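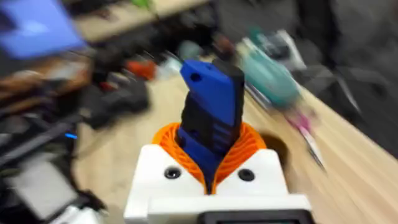 Orange fingers, blue and black thing, one satisfied customer so far.

Print this message | E-mail this message | Shares: 7 | Comments: 2

List: tarkeck-bench
Subject: Re: Tondora two-arm kit, worth the money?
January 2022

On the list, a member from the Ballarat end wrote:

> Has anyone had the Tondora kit on a bench for more than a weekend?
> The brochure promises a pair of arms that will "tidy any workspace",
> which is more than I can say for anyone in my house. Mainly want
> to know about the grippers. The Grullik fingers are sold separately
> and I resent this on principle. Also does it need its own table,
> or can it share? We are a small outfit and have one (1) good table.

I resent it on principle too and bought them anyway, so you can have the benefit of my weakness.

We've had the kit going for five weeks. It came in three cartons, the third of which held a mounting plate and enough foam to insulate a caravan. Assembly took us two evenings. The manual says one, but the manual also has the cable diagram upside down, and I'd warn you about that before you tighten anything. Both arms bolt down along the near side of the table and reach out over it, and you load the far side with whatever you want shifted.

On your actual questions, in the order I feel like answering them.

1. The Grullik fingers. Ribbed, orange, bendy, and the best part of the whole arrangement. They curve to suit whatever they've got hold of, so tall awkward mouldings with grooves down the side are well within their abilities. Two screws and they're on. Mine squeak a bit when they flex. Mykhailiuk, who distribute them here, told me the squeak was "normal during settling", and I've been waiting for the settling.

2. The plain white fingers. Perfectly decent on blocks and anything with two flat sides. Less happy with a roll of tape lying down, where they have to come in low and fuss at the edge of it. Scissors are hopeless unless you stand them in a cup, handles up. I'd start your first sessions with a spread of small stuff, well separated, and let the arms work in from either side. We use whatever is in the drawer: tape, building-brick bits, tools.
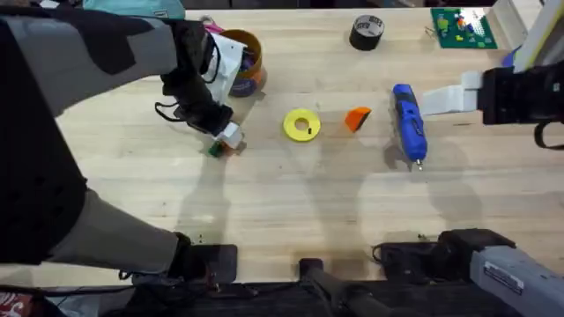

3. Sharing the table. You can, technically. The bases only take up the front edge, but the cables want to live there as well, and so will you if you plan on eating lunch. Tondora sells a cable tray. I have not asked the price – I know my limits. Also consider your lighting. Ours throws a fair bit of glare on anything shiny and green, and the overhead camera software sulks when the arms' shadows land on what it's looking for. A cheap diffuser is on my list for February.

4. "Tidy any workspace". It will move a thing from here to there. Whether there is tidier than here remains your department.

5. Support. Tondora answered my first e-mail the same day and my second one not at all. The second was the one about the diagram, draw your own conclusions.

Would I buy it again? The arms, probably, if the price came down a bit. The fingers, yes, and I'd grumble at the checkout the same as last time. If you're only after something to hold parts while you glue them, get a vice and put the rest towards a second table.

Happy to bring the spare Grullik set along to the next Tarkeck meet if you'd like to have a squeeze. They come with their own packet of screws, of which I still have most.

Cheers from the shed

Reply to list | Print this message | E-mail this message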